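Notes for the Urbridge Library talk, 2021-06-08. Slot is 30 minutes including questions. Water, printed log pages, the two notebooks. Don't read these out word for word.

# Books I didn't finish, and why I write them down

## Opening

- Say hello, thank Ľudovít Skála for setting up the chairs and the projector.
- Say what the talk is. I keep a reading log, and I put the abandoned books in it as well as the finished ones. I want to show how I do it and what I use it for.
- Ask for hands: who keeps any kind of list? Who lists books they gave up on? (At Trirneck most people had a list and hardly any of them had the second sort. Don't comment on the hands, just carry on.)
- I'm not a teacher or a critic. I work in a garden centre and read in the evenings.

## How it started

I did a reading challenge one winter, the kind where each square on a card has a task. Read a book with a map in it, read a book by someone from a country you've never visited, that sort of thing. You could only claim a square with a finished book.

By December I had three squares left and a bedside table full of books with bookmarks in them. I was finishing things I didn't like to fill a card. One of them was a long sea novel. I remember the square I used it for (a book with a blue cover) and very little about the book.

After that I bought a plain notebook and made a page for each book I started, whatever happened to it.

- Show the first notebook. Pass it round if the group is small. Not the second one, it has addresses in it.

## What goes on the page

Put the blank log page up. Leave it up for this whole section.

1. Title and author.
2. Where the book came from. Library, shop, present, somebody's shelf. If a person lent it to me I write their name.
3. Date started.
4. Date stopped. I use the same line for finished and given up, with an F or an S next to it. S is for stopped.
5. Page I stopped at.
6. One sentence on why.

Pause on number six. People want to write a review here and then they stop doing it after a week. One sentence. "Too many cousins." "Print too small in this edition." "Wanted to be reading something else." All of those are from my own log.

If someone asks about star ratings: I tried them and dropped them. When I looked back, I couldn't tell what I had meant by a three.

## The 90-page rule

I give a novel 90 pages. I chose that number by looking at the first notebook. Most of the books I stopped before page 90 I had known about much earlier, and most of those I stopped after it were ones I'd have been happier leaving sooner.

- Short books: I give them a third.
- Story collections: five stories, in any order.
- Non-fiction: the introduction, then whichever chapter I bought it for. If that chapter's no good I stop.
- Poetry: no rule. I dip in and out and log it when I put it back on the shelf.

Some people will say it's too many pages and some will say too few. Both are fine. The point to make is that having any number at all means I don't have the argument with myself at eleven at night.
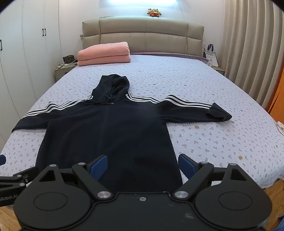 ## What the stopped books told me

Go slowly here, this is the main part.

**Timing.** A lot of my S entries fall in the same part of the year. Spring is the busy season at work and I come home tired. I was starting long, dense books in April and deciding they were bad. When I tried some of them again in the autumn, I finished them. So now in spring I read crime, letters, and anything with short chapters.

**Format.** I stop far more paperbacks with tight spines than anything else. I'd never have guessed this. If the book has to be held open with both hands I read less of it. I now get those from the library in hardback or large print where I can. Mention that large print is on the shelves by the side door here and that anyone can borrow it.

**Recommendations.** This was awkward. I have a friend with very good taste who lends me a lot of books, and nearly all of hers were marked S. I had been reading them out of politeness. I told her in the end. She still lends me books, but fewer, and she tells me what she thinks I'd like about each one.

**Series.** I tend to stop at book three. I've no explanation. I used to buy whole sets and I don't now.

Story for this section if there's time: the Jistier reissues. Jistier is a small press, they bring out old mountain memoirs with new covers. I had stopped six of them in a row and still kept buying, because I like how they look together. When I saw all six written down I gave four away and kept two for the shelf. I haven't bought another.

(Cut the Jistier story if I'm past the halfway mark.)

## Going back to a stopped book

People ask whether S is for ever. It isn't. I start a new page if I try again and write the old page number at the top so I can find my first note.

I read the old note after I've finished or stopped the second time. If I read it first I look for whatever annoyed me.

- Example one: a family saga set in a mill town. First go, stopped at page 40, "can't tell the brothers apart". Second go, drew a family tree on the back of an envelope, finished in a week. The envelope is still in the book.
- Example two: a well-known comic novel. I've stopped it three times. The notes say almost the same thing each time. I've let that one go.

Rereading gets an R as well as an F. I reread more than I thought I did, mostly in the weeks after Christmas, and mostly books I first read before I was twenty. I don't count these towards a challenge unless the rules say I can.

## Using the log in a challenge

For anyone here who does the card-and-squares sort of challenge, in a group or online. I still do them and enjoy them. What I changed:

- I pick the book first and look for a square afterwards. If nothing fits, it stays off the card.
- I leave some squares blank at the end. My last card had blanks all down one side.
- If I'm the one setting the tasks, I put in one square for a book you gave up on, and you have to say where you stopped. In the Trirneck group this got more talk going than any of the others. People are shy about praising a book but they'll all tell you why they put one down.
- Keep the tasks loose. "A book with weather in the title" is fine. "A book with a female detective, set in a port, under 200 pages" means an evening of searching and no reading.
- Write the finish date at once. I've lost squares by guessing later.

One post or one page per square also helps, set up at the start with nothing in it. Then there's somewhere to put a note in the middle of the year and you don't have to tidy it all up at the end. 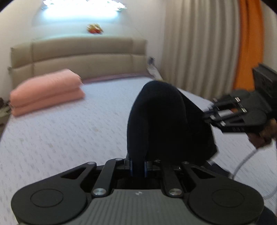

## Paper or app

Keep this short, it can eat the whole question time.

I use paper. I've also used Tsuji, which is the app several people in the Trirneck group have on their phones. What I found:

- Tsuji is quicker for entering a title, and I didn't have to copy out long subtitles.
- I could search it. In the notebook I have to leaf through.
- I stopped writing the one sentence. There was a box for it and I skipped it every time. With the notebook open in front of me I fill it in.
- I kept looking at the totals.

If you already use an app and you write your notes, stay with it. If you have never kept a log, try a cheap notebook first. An exercise book will do.

A spreadsheet is also fine. Ľudovít keeps his in one, with a column for the shelf each book is on, and he can tell you within a minute whether he owns something. Ask him to stand up if he's willing. (Check with him beforehand.)

## Try it now

Give out the printed pages and pencils. Five minutes.

- Ask everyone to think of one book they gave up on. Any year.
- Fill in as much of the page as they can remember. Page number can be a guess, "near the beginning" is enough.
- Write the one sentence.
- Read out mine first: the sea novel. "Finished it for the blue cover, should have stopped when they reached port."
- Then ask if anyone would like to read theirs. Wait. Somebody always does. Don't go round the room in order.

If a person says they always finish everything, ask which one they wish they hadn't.

## Questions

Likely ones:

**Do you feel guilty about library books you don't finish?** No. They go back sooner and the next person gets them.

**What about book group choices?** I read to page 90 and go anyway, and say so when I arrive. The group is used to it.

**Do audiobooks count?** I log them with an A. I stop them because of the voice more often than the story, so I write the reader's name down too.

**Do you log books for children or grandchildren?** Only if I read the whole thing aloud, which with picture books is a lot of entries. Some people keep a separate notebook for those.

**How long does it take?** A minute to open a page, a minute to close it.

Spare pages are on the table by the door. Collect the pencils.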